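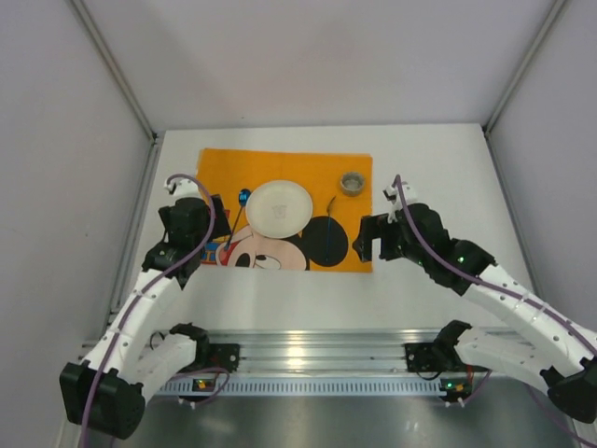

阅读时间:约12分钟

搜索本站 请输入关键词 搜索

8月 记录人:Oana Stoica

开放日演示记录,Pludau,211室

今天是Wusell的开放日,我负责双臂摆餐具这一台。这篇记录先写给自己,下次还要做同样的演示,也写给Wilitz项目的同事,他们今天有的在楼下,有的没有来。我的中文如果有不通顺的地方,请直接在文件里改,不用问我。

早上的准备

开门的时候房间里26度,比我希望的高一些。我先开空调,再给控制柜上电,然后等控制程序自己检查完。检查没有报错。左臂回零正常,右臂回零时在最后一段有一点犹豫,停了一下再继续走。这个现象上个星期也有,我已经写在维护本里,但是还没有人处理。我又让右臂单独回零一次,第二次没有停。所以我决定照原计划做,同时把右臂的速度降一档。

今天的布置是一人份:橙色餐垫放在两臂中间,盘子压在纯橙色和米老鼠图案的交界处,左边是带长孔的蓝色厨具,斜着放,头朝后墙;右边是细长的叉子,差不多竖直;右上角放灰色小碗。这个布置和Bielecka写的演示单一致,只有蓝色的那一件比演示单上更斜。我没有改它。我们以前讨论过,如果每次都摆得很正,观众会以为手臂只会走一条背下来的路,而我们自己也看不出程序对角度的容忍有多大。

餐垫上有很浅的折痕,在上半部分。我用手掌压了一会儿,效果不明显。折痕对盘子没有影响,对细的餐具可能有一点影响,我在后面写。

白色桌面擦过一遍。玻璃清洁剂不要用,上次用过以后桌面反光变重,图像里多出一块亮的地方,分割结果就不稳定。用微湿的布,再用干布。铝型材上面也有反光,在两臂之间的位置最亮,我想用哑光胶带贴一段,但是找不到合适宽度的,今天就没有贴。请知道胶带在哪里的人告诉我。

线的问题。紫色的线从夹爪上方绕过去,再沿着手臂往下走。我把左右两边都用手轻轻拉了一次,检查有没有松。左边绕得比较高,弧度大,手腕转到极限的时候还有余量。右边在夹爪上面那一圈比较窄,我觉得太紧,但是跟机械组确认过,他们说可以。我还是把右手腕的旋转范围在软件里收小了。收小以后有一个抓取姿势达不到,就是从正上方抓叉子柄的那一个,所以右臂改成从侧面进入。这个改动只在今天的配置里,没有合并到主分支,请不要误会。

观众站的位置在地上的黄线后面,离围板大约300毫米。我本来希望远一点,但是211室的宽度不允许。隔壁的桌子如果能搬走就好了,这件事要在下次开放日以前提出来。

给观众讲什么

我准备了一段比较短的介绍,写在纸上,内容是这样的:两条手臂共同完成一件在家里很普通的事情,把一个人的餐具摆好,再收起来。每条手臂只管自己的一边,中间的盘子两边都可以碰,所以中间需要互相让。让的规则很简单,谁先申请谁先进去,另外一边在外面等。讲到这里我停一下,让观众看一次完整的过程,然后才讲摄像头和标定。

第一批来的是一所学校的学生和他们的老师。我照着纸讲,讲得太慢了,后面的学生已经开始自己讨论。有一个女生问,左手为什么不帮右手拿叉子。我回答说,左臂够得到餐垫的中间,但是要伸过盘子上面,我们不允许手臂从盘子上面横着过去。她又问,如果盘子不在那里呢。这个问题很好,我没有准备。按照现在的程序,盘子在不在都不允许,禁区是固定写的,和识别结果没有关系。我如实告诉她了。她说那有点浪费。我同意她的意见,并且在待办里加了一条:禁区是否可以跟着盘子走。

老师比较关心安全。他想知道学生伸手进去会怎么样。我演示了急停,按下去,两条手臂停在原来的位置,抱闸锁住,没有往下掉。然后我解释,恢复必须由操作的人在控制台上确认,不会自己继续。急停以后恢复花的时间比我想的长,学生等得有些不耐烦。以后急停演示放在最后做,不要放在中间。

第二批是Pludau本地的一些住户,多数年纪比较大。他们的问题完全不一样。有一位先生一直在看夹爪,他问手指里面有没有橡胶。我把备用的一副手指拿给他看,他自己捏了,说太滑,拿湿的盘子肯定不行。我们确实没有做过湿盘子的测试。他以前在食堂工作,他告诉我,湿盘子要从下面托,不要从边上夹。我记下来了。还有一位太太问这台机器多少钱,我说这个问题请到楼下问接待,我不知道可以说到什么程度。

关于抓取的观察

下面是比较技术的部分。

蓝色的那一件,左臂抓得不错。程序先找细长的柄,再沿着柄的方向选一个点,夹爪的手指与柄垂直。柄是深色的,经过餐垫上的卡通图案,我本来担心颜色太多会影响识别,但是今天头部的颜色很亮,轮廓清楚,程序从头部往下推断柄的方向,结果是稳定的。有一次抓的点太靠近末端,提起来以后头部往下垂,碰到餐垫,把餐垫带动了一点点。我在观众离开以后把餐垫推回去,对齐桌上的记号。

叉子麻烦得多。它的柄是深蓝色,正好从黑色的大耳朵上面经过,我自己用眼睛看也要看仔细才能分开。分割程序常常只给出上面金属的那一小段,下面的柄没有了,于是程序认为这是一个很短的东西,抓取点选在叉头附近。从叉头抓也能抓起来,但是放下去的时候方向会偏,而且碰到叉齿不好看。

我试了下面几个办法,按照试的顺序写:

先把曝光调高。耳朵的黑色变成深灰,柄稍微明显了一点,可是盘子过曝,边缘找不到了。退回原值。

然后只在右边的区域做局部对比度增强。有改善,柄的上半段可以出来,下半段仍然断断续续。这个办法今天下午一直在用。

再后来把深度图的权重调大。柄太细,比餐垫高出的部分很少,深度图里几乎是噪声,加上折痕附近也有一点高低变化,程序有一次把折痕的一段当成了物体。观众没有看出来,手臂走过去停了一下,又回来,我说它在检查。这句话说得不准确,以后遇到这种情况应该直接说识别错了。

最后是给程序一个先验长度,告诉它叉子应该有多长,缺的部分按照头部的方向延长。效果最好,但是我觉得这有一点作弊。如果换一把叉子就不对了。Wilitz的同事请考虑,我们的目标里写的是“未见过的餐具”,那么这种先验能不能用,需要大家一起决定。我暂时把它放在一个开关后面,默认关闭。

小碗今天没有放进抓取的程序,只作为障碍物。它看上去有些半透明,深度相机对这类东西给的数据常常有洞,我在做障碍物地图的时候手动画了一个圆柱,比碗大一圈。右臂从侧面进入叉子的时候离这个圆柱比较近,规划器有时报告没有路径,再算一次就有了。我不喜欢这种情况,随机种子不同结果就不同,给人不可靠的感觉。可以把圆柱缩小一点,或者把碗往外挪。演示单上碗的位置没有写允许范围,请补上。

盘子。收盘子的时候两边一起夹,这是观众最喜欢看的一段,每次都有人拿手机出来。盘沿只有一点点高起来,夹爪从两侧进入时高度要准确,低了会刮餐垫,高了就夹空。今天上午有一次左边先碰到,盘子往右移动了一点,右边跟着补偿,最后也夹住了。我看了记录,两边到达的时间差比设定的大。原因我怀疑是右臂降速以后,左臂没有跟着降,同步只在路径的开始做了一次。这是我自己早上改速度引起的,忘记了两边要一起改。中午改好,下午没有再出现。

中午

Bielecka上来看了一会儿,她带来了三明治,我在走廊吃的,实验室里不能吃东西。她认为介绍应该缩短,把完整过程放在最前面,人一进门就看到手臂在动,然后再讲。我觉得有道理。她还说我讲“末端执行器”这个词,没有人懂,要说“手”或者“夹子”。我在中文里学这个词花了很多时间,有一点可惜,但是她是对的,对住户要说夹子。

我们也谈了两块小电路板上的灯。有学生问过左边的板子亮橙色和红色,右边的板子亮绿色,是不是左边坏了。我当时回答没有坏,但是我讲不清楚每一个灯的意思。说明书在共享盘里,我打开看了,版本太旧,灯的排列跟我们的板子对不上。请电气组给一张新的表,一页就够,贴在围板外面,以后谁来演示都可以看着回答。

下午

下午人比较散,三三两两地进来,没有分批。这样反而容易,我可以跟着他们的问题讲。按照Bielecka的意见,我让程序循环,摆好,等一会儿,收起来,再摆好。循环的缺点是误差会累积。每摆一次,蓝色那件的角度就变一点,越来越斜,后来差不多要碰到盘子的边,我停下来手动放回去。原因很清楚,放下的时候手指张开的速度两边不一样,先松开的一边会推一下。以前只摆一次,看不出来。建议以后所有的摆放测试都要连续做,不要每次都由人复位,人复位会把这个问题藏起来。

有一个年轻的父亲抱着孩子看了很久。孩子想要那个米老鼠,一直用手指,父亲就跟他讲手臂在给米老鼠准备吃饭。我觉得这个讲法比我的介绍好,后来对别的孩子也借用了。

接近结束的时候,从Wusell另外一个部门来了一位同事,他做的是仓库里的分拣。他看得很仔细,问了节拍。我说我们现在不追求速度。他说客户一定会问。他建议把两臂的等待变成可以重叠的动作,例如一边在等的时候先把手腕转好。手腕提前转好这件事不难,现在的状态机里等待就是完全不动,加一个预备姿势就可以。但是要注意右边那一圈线,转得多了会碰到白色的支架。他答应把他们的调度代码给我看一下,我写邮件提醒他。

还有一件小事。后面的墙上,桌面往上一点的地方,有一个很小的黑点,检测程序有时把它当作候选物体,得分很低,会被过滤掉,没有造成问题。我用布擦过,擦不掉。可以在图像里把墙的部分裁掉,反正墙上没有需要看的东西。左边墙上也有一个小的褐色痕迹,同样处理。

关机以后

手臂收回到休息位置,抱闸确认,控制柜断电。备用手指放回抽屉,少一个螺丝,不是今天丢的,盒子里本来就没有。日志已经上传,文件夹的名字是“开放日”,里面上午和下午分开。上午的日志里有速度不同步的那一段,分析盘子的人请只用下午的。

来宾的意见本在接待处,我明天去拿。我翻过一眼,有人写声音比想象的小,有人写希望看到它洗碗。还有一个人画了一只猫。

待办,按照我觉得的重要性:

右臂回零的停顿,请机械组看,最好在下次演示以前。
放下时手指张开不同步,我来改。
叉子的先验长度,Wilitz开会讨论。
速度参数改成两边共用一个值,我来改,这样就不会再忘记。
禁区跟着盘子移动,先做仿真。
灯的说明表,电气组。
碗的允许范围,Bielecka补到演示单里。
湿盘子的测试,还没有负责人。
哑光胶带。

补充:刚才写完以后,我又看了一遍右臂从侧面进入的记录。有一次夹爪张开以后离餐垫的右下边非常近,垂直方向的余量比我在规划里设的要小。可能是标定漂移,也可能是餐垫在那里没有完全平。明天上午先不动任何东西,用标定板测一次,再把餐垫拿走测一次。请大家在我测完以前不要移动右边的底座,也不要碰黑色的安装板。我在控制台上贴了纸条。

O. S.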